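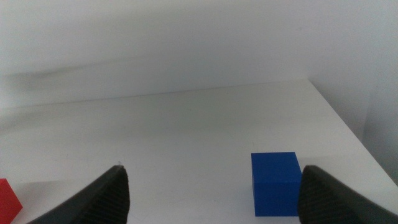 Skenlow Opens Color and Sorting Room at Trirnside Learning Center

Posted Apr 27, 2023

The Trirnside Learning Center has opened a new room for its early learning program. The Color and Sorting Room is operated by Skenlow, the educational services organization that manages the center, and is available to families and to visiting preschool groups during regular opening hours.

The room replaces the former reading annex, which closed in December. Shelving and carpeting from the annex have been moved to the main library, and the walls and work surfaces in the new room have been kept white. According to the program office, plain surroundings help young children give their attention to the material in use. Colored blocks are the principal material for the opening term. Additional sets, including cylinders and flat tiles, will be introduced once staff have reviewed how the first sessions are received.

Sessions last 50 minutes and are limited to 12 children. Each session begins with a short period of free handling, followed by a guided activity in which children name a color, find the matching block and place it where the session leader asks. Widely spaced layouts are used in the early weeks, so that a child must look across the whole table before choosing. Closer arrangements and simple patterns follow later in the term.

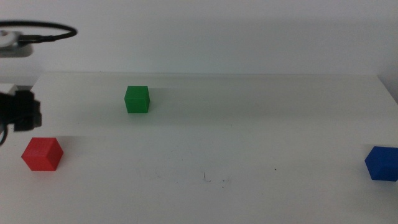 Which colors are used in the first activities?

The first activities use red, green and blue. Yellow and orange are added in the second half of the term.

The program was drawn up under the Kulkarni Fund, a private grant that supports early childhood education in the district. The grant covers furnishings, materials and staff training for the first year. Registration fees will be applied to replacement materials and to the cost of transportation for groups traveling from outside Trirnside. Families who already hold a center membership will not pay an additional fee.

Children must be at least 3 years old to take part, and an adult is asked to remain in the building for the length of the session. Adults may sit in on the free handling period. During the guided activity they are invited to wait in the adjoining lounge, where printed notes on the day's work are provided. The notes suggest simple sorting activities that can be carried out at home with ordinary household items.

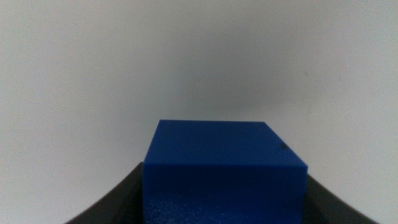
Care of the materials is the responsibility of the program office. Blocks are to be wiped with a damp cloth at the close of each day and inspected under good light once a week. Staff have been asked to look closely at the faces of every piece, and to record small marks such as the dark spot near one side of the top of a blue block, or the fine pale speckles low on its front. Marks of this kind do not remove a block from use. Pieces with splinters, cracks or sharp corners are to be set aside and reported.

A second room on the same plan is under consideration for the Mikwood branch. A decision is expected after the first term's attendance has been reviewed. Until then, families in Mikwood may register for sessions at Trirnside on the same terms as local residents.

Registration forms are available at the front desk of the Trirnside Learning Center. Completed forms should be returned at least 4 days before the requested session. Groups requiring step-free access or other arrangements should note this on the form.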